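Netow Building Notes
1 November 2019

Choosing interior colors by light reflectance value

Most complaints we receive after a repaint concern brightness. The color is the one that was ordered, the film is sound, and the room is darker than the owner expected. The figure that would have warned them is printed on the back of most color cards and is seldom read.

Light reflectance value, or LRV, states how much visible light a surface returns, on a scale that starts at zero for a theoretical black and ends at 100 for a theoretical white. Real paints do not reach either end. The value is measured on a flat, opaque sample under controlled light. It says nothing about hue: a green and a gray can carry the same LRV and will darken a room to the same degree.
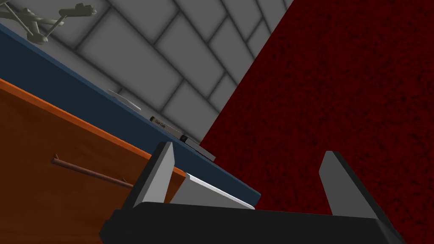 Contrast between adjoining surfaces is the second use of the figure. Two colors that look far apart on a card may have nearly the same LRV, and the line between them becomes hard to find in poor light or for a person with reduced vision. Hue difference is a weak guide to this. Where a blue counter end meets a dark red, as in the view here, most people will call the contrast strong, but it should be checked on the LRV scale before anyone relies on it to mark an edge. A mid blue against a deep red will usually pass. A navy against the same red may not. The check takes a minute with the two cards side by side, and it applies equally to stair nosings, door frames and handrails.

Lamps

LRV is a property of the surface only. The lamp decides what there is to reflect. A warm lamp at 3,000 kelvin contains relatively little blue, so blue finishes look grayer and darker under it than the card suggests, while reds and browns hold up well. Under a cooler lamp the effect runs the other way. In the Sisar refit the corridor colors were approved in a daylit office and installed in a windowless passage with warm lamps. The blue doors had to be lightened by one step on the card. The walls were left alone.

Approve colors under the lamps that will stay in the building. If the lamps have not been bought, the approval should be marked provisional.

Samples

Kolbrún Kvaran, who handles finishes on our side, has revised the sample procedure. The new version applies to all jobs quoted from this month.

Paint the sample on board, not on the wall. A sample on the wall is always read against the old color, and its edges show through later coats.

Apply two coats and leave the board for 24 hours before judging it. Many paints shift in depth as they dry, and a damp film gives a false reading on a meter.

Stand the board upright in the position of the finished surface. A board lying on a table catches ceiling light and looks lighter than the wall will.

Write the product, batch, sheen and lamp type on the back. Boards without this information are discarded when the job closes.

Masonry and other textured surfaces

The published LRV assumes a smooth surface. Masonry returns less light than the figure implies, for the simple reason that the joints are recessed and hold shadow. The loss depends on joint depth, mortar color and the angle of the light. Light arriving from directly in front flattens the wall. Light grazing along it brings out each joint and lowers the overall brightness.

Gray brick with darker mortar is a frequent case. The eye averages the two at a distance, so the far end of a long wall reads as a single tone, while near the viewer the bricks and joints separate. A meter reading taken on the face of one brick is therefore too high for the wall as a whole. Take readings on brick and mortar separately, estimate the share of each, and use the weighted result – this is crude, but closer than the card.

At Pekum the owner asked whether painting the brick would be worth the loss of the pattern. Our advice was to change the light fittings first, as paint on brick is slow and costly to reverse. Moving the fittings away from the wall reduced the joint shadow enough that the paint was dropped from the job. The Hà site has the opposite problem, with a pale lime finish that produces glare in the afternoon, and will be reported on separately. 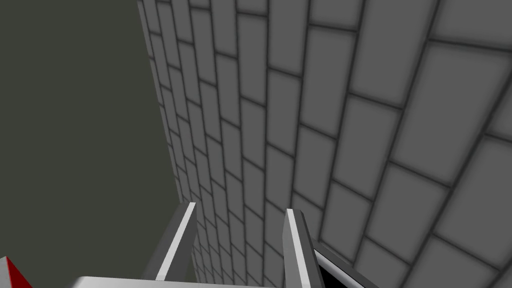

Meter loans

We hold two handheld reflectance meters for loan to clients. Each comes with a calibration tile, which must be returned in its case. The meters need a flat contact area and should not be used on rough brick without the small aperture fitted. A loan runs for some two weeks, and can be extended if the meter is not reserved.

Loans are booked through Sille Hafþórsson at the Netow front desk. State the job number and whether the small aperture is needed. Readings sent in with the meter will be added to the job file.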